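## 4.2 Hospitality as a measure of standing

The congregation at Kun had, on paper, 712 members. On an ordinary morning in August it had far fewer, and those present were inclined to sit near the door. We mention this early because much of the literature on lay religious life still treats the membership roll as if it described people in a room.

What the roll could not tell us was who counted. For that we had to look at lodging. The church runs no guest house, so visiting preachers, choir members and the occasional researcher are put up in private homes, and the order in which homes are asked is known to everyone and written down nowhere. Ilona Kovács, who had hosted for longer than the present minister had been ordained, was always asked first. Households that had joined more recently could wait years for so much as a trainee organist.

Szabolcs Orbán described his family's first guest as "the real baptism – the other one was only water". He was teased for this at the next Bible study, and then quoted with approval in a sermon. Gizella Katona took a cooler view. To her the whole business was a contest in jam. She had nonetheless kept a spare room ready through two winters in which no guest was sent to her, and when we asked why, she changed the subject to our shoes.

Earlier work on Protestant hospitality (Bagheri and Erdős, on the Trurix parishes) reads such practices as a form of almsgiving. Our material fits this poorly. Almost no one we spoke to thought of the guest as needy. The guest was a kind of inspector, politely fed, whose report would travel. One host could repeat, word for word, what a visiting deacon had said about her soup in another town. He had said it was hot.

Bedding came up in the interviews more often than doctrine, a fact we at first put down to our own poor questioning. Hosts spoke of "dressing" a bed, and older members held that a guest's pillow should not be one the family slept on. 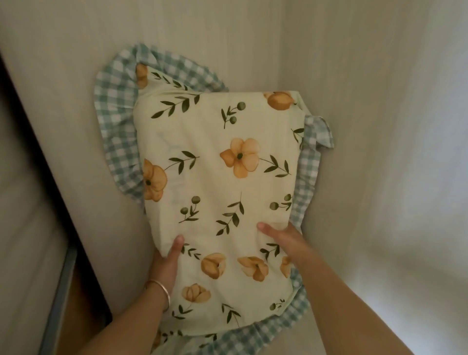 *Figure 3. A pillow in a floral case with a gingham ruffle being put in place.*

The minister, for his part, professed to know nothing of any ranking. He did keep a list of telephone numbers in his desk, and Ilona Kovács was at the top of it. It was alphabetical, he said. We did not ask to see the rest, and went back to our own lodgings, which were with a family fairly well down the order and very keen that we should say so to nobody.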